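Subject: Re: [home-robots] Can they do chores yet?

Quoting an earlier message to the list:

> I've been reading this list for 2 years and every few months
> somebody says the dishes are nearly solved. Are they? I'd settle
> for a machine that clears a table without me standing over it.
> Has anybody got one doing it, even in simulation?

Nearly, no. But getting there, and I've had such a good month with this that I want to share it!

We've been running the Dameck task set in simulation, two arms, all household jobs. I started with table clearing for the same reason you ask about it: everyone has a table that needs it. Out of 262 tries the planner finished 113 with everything put where it belonged. I know that sounds poor, but in December the same set-up couldn't reliably get past the first item, so I'm delighted.

What makes it hard is the mix. Big things are fine. Thin things lying flat are horrible, and anything upright in a dish has to be dealt with before you shift the dish (a rule it still forgets). Then there's the cloth. Ours drapes over the side of a round table, and as soon as a finger presses too low you're dragging the lot along with it.

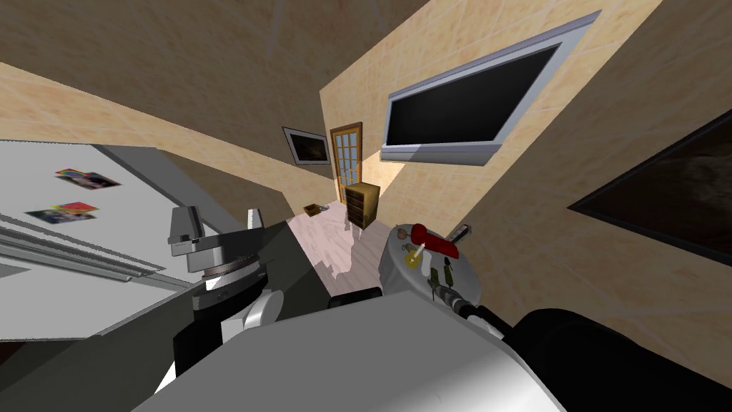 Where it stands, job by job

1. Clearing a table. See the numbers above. The two narrow green things are my current headache, they sit near each other and the gripper wants to come in between them. The long red one I expected to be trouble and it mostly isn't.

2. Putting things in drawers. Opening is good, about 70 per cent. Closing again is better than I'd hoped. Choosing the right drawer, hopeless so far.

3. Folding. The Trallier people are miles ahead of us here, go and read their posts if you haven't.

4. Shop-floor work. Orkville have been trying bin sorting with the same planner and it does far better, with fixed lighting and the same parts all day. Homes are so much messier, patches of sun on the floor and all.

So would I leave it alone with my own crockery? Not yet. Would I let it have a go while I'm in the kitchen making tea? I think I would, you know, and I wouldn't have said so last year.

If anyone has tried the Dwivedi grasp settings on thin objects, please shout, I'd love to compare. I can send our config files to whoever wants them, they're a bit untidy but they run.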